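# Puesta a punto de las pinzas de mano Kullent

Llevo ya unas cuantas temporadas cuidando el juego de pinzas con el que grabamos en Pludavier, y siempre me preguntan lo mismo, así que lo dejo por escrito. Necesitas un paño de microfibra, un destornillador pequeño y bridas (¡muchas bridas!).

## 1. Antes de encender

Me siento con una pinza en cada mano y las abro y cierro despacio, 17 veces cada una. Si noto un salto o un roce, la aparto. Luego miro los cubos con los marcadores: tienen que estar firmes, sin esquinas levantadas ni huellas de dedos encima.

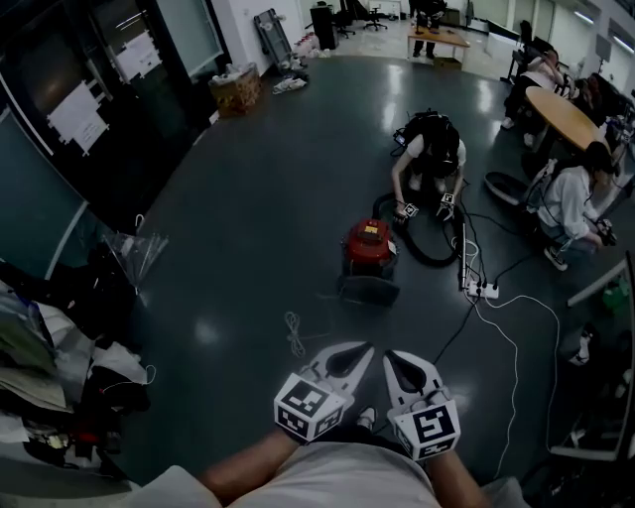 ¿Hace falta recalibrar si solo he cambiado un cubo?

Recalibra siempre, aunque el cubo nuevo sea idéntico. Un giro mínimo en el soporte basta para que la posición salga torcida.

## 2. Lente y cable

La lente va en el lateral y se limpia en seco, en círculos y sin apretar. El cable es más traicionero – si queda tirante, el conector sufre cada vez que giras la muñeca. Yo le dejo un poco de holgura y lo compruebo con el brazo estirado. Eduardo Lumanlan prefiere fijarlo con cinta, pero a mí me deja pegamento por todas partes.

Después acerco una pinza a la otra para que su cámara vea bien el marcador, y la voy girando poquito a poco hasta que el programa lo reconoce desde varios ángulos.
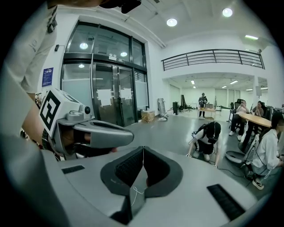 *Comprobación cruzada: el cubo de una pinza visto desde la cámara de la otra.*

## 3. Calibración

Abre Grelleck, elige el perfil 16 y toma más de 236 muestras por pinza. Parece una barbaridad, pero con menos me ha bailado el resultado. Mueve la mano lento, cambia de altura y no tapes el cubo con los dedos (me pasa todavía).

Si el programa se queda esperando, revisa que el puerto sea el 785. Lempi Manninen perdió una tarde entera por eso en enero, y yo otra por no preguntarle.
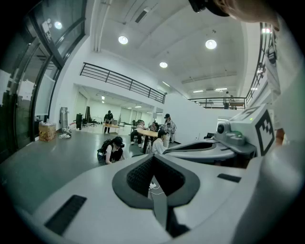 ## 4. Al terminar

- Cierra la sesión antes de desenchufar nada.
- Afloja las correas y pasa el paño por las almohadillas.
- Enrolla los cables sueltos, sin doblarlos en el conector.
- Apunta en la hoja qué pinza has tocado y qué le has hecho.

Los recambios de almohadilla están en el cajón de Kaczmarczyk – si coges el último par, avísame y pido más.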